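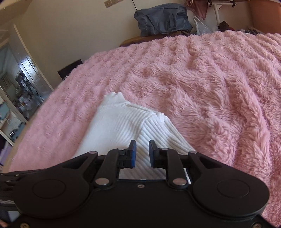
Grerkex will extend its Vorton garment-handling programme to all staff at its Gremmont laundry and linen service from June, the company announced on 15 Dec 2024. Under the programme, staff use hand-held grippers to record how they pick up and fold clothes, and the recordings are used to train the sorting arms on the Urban line. Knitwear comes first. A white ribbed garment on a deep-pile pink blanket is a typical task, with soft fabric lying on soft fabric and few firm edges to take hold of.

The Urban line handles 2,000 flat items a shift, mostly sheets and towels. Knitted and bulky items are still sorted by hand. Staff have made 1,228 recordings so far.

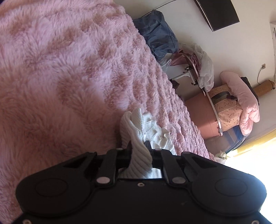
*White knitwear held in the jaws of a Vorton hand-held gripper.*

No posts will be lost under the plan. Folders who complete the training move up one pay grade and spend part of each shift recording, with the rest at their usual tables. Lifting of wet loads over to the line will pass to the arms.

"People here know how a jumper wants to be picked up," said Piret Ozoliņš, operations manager at Gremmont. "We are paying them for that knowledge, and their wrists get a rest from the heavy work."

Grerkex employs 200 people at Gremmont.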